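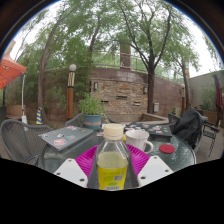

Figure 3. Capped bottle with pale yellow liquid and a yellow-green label.

4.2 Spill bucket drain valves

Spill buckets at the fill point catch what is left in the delivery hose when the driver disconnects. Most have a small drain valve that returns the product to the tank. We looked at valves from two makers, Provska and Palow, over a winter and spring of normal deliveries. Valves were pulled in June and tested on the bench at a head of 150 mm of water. A valve failed if the level dropped by more than 10 mm in an hour.

Of the 416 valves pulled, 200 were Palow units with a flat nitrile seat. The rest were Provska units with a molded cone. Most failures in both groups came from grit on the seat, and many of these valves passed after a rinse. Swollen seats were seen only in the flat type, mainly at stations where water had been left standing in the bucket. 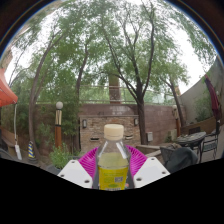

Fuel Storage Equipment Group, Visar Laboratory

We did not find a link between failure and the number of deliveries. Age mattered more. The Ait Brahim stations, where the buckets are wiped out every Friday, had few failures even among the oldest valves. 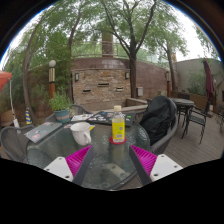 Nhyira Quartey, commenting on a draft of this section, wrote that a rinsed valve should still be counted as a failure, as a station has no way of knowing the seat is dirty until product has already leaked past it. We have kept rinsed valves in the failure totals and list them in a separate column of Table 5.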